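Firora-users mailing list archive
[Thread prev] [Thread next] [Thread index]

Subject: Re: phase labels for bag-into-basket, wrist view only?
To: firora-users

Hi all,

Sorry for the slow answer on this thread, we wanted to finish the second round of labeling before saying anything in public. It's finished, the numbers hold up, and I'm really happy with how it came out, so this is going to be long.

Quick recap for people who joined the list after the spring. The task is bag shopping with both arms: the left arm holds a store basket by its handle, the right arm takes a snack bag off the shelf and puts it in. We record head and wrist cameras together. Every demonstration gets cut into phases (approach, close, lift, carry, over basket, open, retract) and the policy is trained with the phase as an extra target next to the actions. Firora does the cutting. Until now it used joint angles and gripper width, nothing else.

That worked well on boxes and bottles. On chip bags it was bad, and bad in a way that took us a while to see. Gripper width is a lovely signal when the thing you're holding has a size. A bag of chips has no size! It gives way, the air moves to the other end, and the fingers keep closing slowly for a long time after the grasp is already good enough to lift. So "close" ran deep into "lift", and on the other end "open" started late, because the first bit of finger motion does nothing at all to the bag. Everything looked fine in the plots and the policy learned to dither over the basket.

The change is simple. We let Firora look at the images, and we let it look at the two views differently. The head camera decides the coarse phases (are we at the shelf, are we at the basket) and the wrist camera decides only where the boundaries of "close" and "open" fall, inside a window that the head view hands down. No shared encoder, no fusion. The wrist model never sees a frame from outside its window, either in training or at run time.

I was against this at first. It seemed clumsy to have two small models where one would do. But look at what the head camera has to deal with in a real aisle: bags lying on their sides and over each other, a corner drooping past the shelf edge, a second basket hanging off the end of the shelf, the robot's own legs and cables, and a bright band of light across the tile. You can still read from that view, with no trouble, whether an arm is by the shelf or by the basket. What you can't read is whether a fingertip has left a piece of foil.

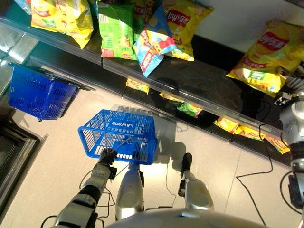 Stovthorpe wrote:

> We tried something close to this with the old release and gave up on the
> head view completely. Our feeling was that if the wrist camera is good
> enough to place the open/close boundaries, it is good enough to tell you
> the coarse phase too, and then you have one stream to sync and store in
> place of two. The held basket was our main reason. The left arm drifts
> during a long demo, so the basket is never in the same spot in the head
> image, and our coarse labels jumped whenever it swung in front of the
> shelf.
>
> So two questions. Did you see the jumping, and if so what did you do
> about it? And have you run wrist-only on the same data? I would want to
> see that before we add a camera back in.
>
> Also, how are you scoring boundaries? Frame distance to one annotator is
> not much of a target on soft objects. Ours disagreed with themselves
> from one day to the next.

Great questions, and the second one pushed us to run something we'd been putting off.

On the jumping: yes, we saw it, the same as you did. When the basket swings across the shelf in the head image, the coarse model sees basket and shelf in the same place and flips between "approach" and "over basket". We tried smoothing first and it helped a little. What fixed it was giving the coarse model the left arm's joint angles along with the image, so that it knows where the basket ought to be. The joints were no use for the soft part of the problem but they're excellent for that one. If you still have the old data around, I'd try this before anything else. It's a few lines in the config (look for coarse_extra_inputs) and you don't need to relabel.

On wrist-only: I ran it over the weekend on all our sessions. It's better than I expected and worse than the split. Inside the correct window, the wrist model is the same model, so the boundaries are just as sharp. The trouble is finding the window. From the wrist, a yellow bag on a shelf with other yellow bags behind it and a yellow bag in a basket with other yellow bags beyond the rim are closer than you'd think, particularly in the blur at the start of a move. The wrist-only model called "open" during the approach to the shelf often enough to matter, and a false "open" is the most expensive mistake there is in this setup, because the policy learns it as a real release.

The good news for you is that almost all of those mistakes went away when we added joint angles to the wrist-only model as well. So if a second camera is a burden, wrist plus joints is a perfectly reasonable place to stop. It still loses to the split on clips where the shelf is crowded. On tidy shelves I couldn't tell them apart.

Now the data. We have 2158 clips from nine sessions, and after throwing out those with a sync fault or a missing wrist stream, 1316 are left. Yes, that's a painful cut! Most of the loss is sync, and most of the sync loss is from before we moved to the Zovis recorder, so anybody starting now should do much better. Two sessions were held out whole. We didn't split inside a session anywhere, since clips from the same session share the same shelf layout and you can fool yourself very easily.

On scoring, I agree completely with the point about annotators, and I think this is the part of the work that other people might want to borrow even if they don't care about snacks. We stopped asking for a boundary frame. Each annotator marks an interval instead: the last frame where they are sure the bag is still held, and the first frame where they are sure it isn't. Everything between is "can't tell". A predicted boundary inside the interval is correct, full stop. Outside it, the error is the distance to the nearer end. Where annotators differ we take the union, so the interval only gets wider.

People worry that this makes the score too easy, and I did too. What happened was that the intervals for "open" came out short from the wrist view and long from the head view, for the same clips and the same people. So the interval tells you which camera carries the information, and you get that for free from the labeling. I love this. We'd been arguing about cameras for months on the basis of model scores, and the answer was sitting in how unsure the annotators were.

For "close" the difference is smaller. When the fingers go around a bag on the shelf, the hand itself hides a good part of the contact from the wrist, and the annotators said they often fell back on whether the foil was moving. Over the basket it's much kinder: fingertips hanging above the slats, the bag tilted against the inside wall, bright blue plastic behind everything. Even with some motion blur on the bag you can usually see what it's resting against.

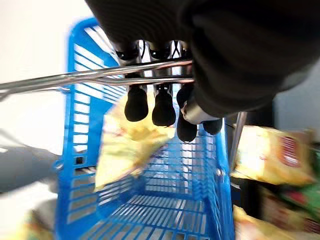 Last changed: Jun 10, 2022 (archive copy, attachments re-linked)

A few things that didn't work, so you can skip them.

Optical flow on the wrist stream. The basket has rows of slots in the walls and slats in the floor, and flow on a repeating pattern is a mess. It locked onto the wrong slat all the time. The chrome handle made it worse, with highlights sliding along the rods whenever the hand moved.

Color. I hoped that bag against blue basket would be enough for a cheap "is it inside" test. It is, for yellow bags. For a mostly blue bag it's hopeless, and we have some.

Training one wrist model for both boundaries with a flag to say which. It ran fine but "close" dragged "open" down. They are separate heads now.

Still open on our side: what to do when a bag catches on the rim. Our phases have no room for it. Right now those clips are labeled "over basket" for the whole struggle, and the model copies that faithfully, which is correct by the labels and no help to anyone. The Orbán branch has a "retry" phase that might cover it, but it was written for drawers and I haven't tried merging. If you have run it on anything soft, please write to the list, I'd love to compare.

Practical bits:

- the split model is in the main tree now, off by default, turn it on with phase_mode: split
- the interval labels use the old label file with one extra column, and old files still load
- the labeling tool plays head and wrist side by side, but mark the intervals with one view hidden, then swap. If you leave both showing, people only ever look at the wrist and you lose the comparison
- window size is set per task. Ours is too generous and I'd start smaller

The wrist-only and wrist-plus-joints runs aren't in the tree yet. The configs are a mess of paths from my own machine - give me a few days and I'll clean them up. If Stovthorpe wants them sooner, write to me off list and I'll send them as they are.

We plan to do another round in September with the shelf restocked between clips, so the layout changes inside a session for once. If there's an arrangement you'd like to see tested (bags standing up, bags behind bags, something nasty on the lower tier) now is a good time to ask. I'm keeping a list and it's short so far.

And thanks again for the push on wrist-only. I'd have kept saying the head view was needed without ever checking, and the picture is quite a bit more interesting than that.

_______________________________________________
firora-users mailing list
To unsubscribe, send a blank message with "unsubscribe" in the subject
[Thread prev] [Thread next] [Thread index]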